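Last updated: 28/02/2025

Pollero clears its tables for a new mending room

I popped into the Pollero hall this week to see how the new mending room is coming along, and I came away far more excited about worktops than I ever expected to be. The old craft corner has gone, the shelves have been taken down and painted, and the long tables that used to disappear under jam jars, wool and broken lamps have been given fresh pale tops — a sort of greyish white, very plain, and lovely to lean on with a cup of tea.

Hawi Alemayehu has been running the clear-out since September. She told me the group had 188 boxes to go through, and that the worst of them were full of odd lids and plugs with no lead attached. Anything still useful went to the Alemneh swap shop round the corner (I came home with a very nice biscuit tin, so that's one thing less for them to sort). The rest was taken to the tip in three trips.

The money came from a local collection and a winter raffle, which between them brought in £2000. Most of that has gone on the tables, lights and new sockets. There's £200 left for hand tools and glue, and Hawi already has a list going on the kitchen door. I added "decent scissors" to it. Someone had already written that, twice.

What I like best is the colour they went for. The old tops were a brown swirly pattern and if you dropped a needle or a watch screw you might as well have waved it goodbye. Muammer Taşdemir, who'll be looking after the clocks and small radios, wanted a surface with no pattern at all and held out for it through two rather long meetings. I was on the side of a cheerful blue, I admit, but I've come round!

The rules for the room are short. Bring what you can carry, put your name on it, and take it home again if it can't be mended. Big items such as washing machines are still a matter for the Zarnach depot, and sewing stays in the back room with the good window. Tables are to be left bare at closing time, with tools back in the drawers. Hawi was quite firm about that one, and having seen the old corner I don't blame her.

There are 100 places for the first month of sessions and you'll need to put your name down in the book by the front door. It costs nothing, although there will be a tin out for parts. I've got a toaster and my aunt's music box lined up, and I'm told I can only bring one of them at a time.

A plain pale surface, with plenty of bare space in the middle:

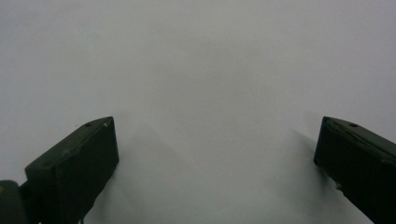

Putting your name down

The book is out whenever the hall is open. Write your name, a phone number and what needs mending, and say if you'd like to help at a table too. Parking is behind the old Hukonier works, through the second gate.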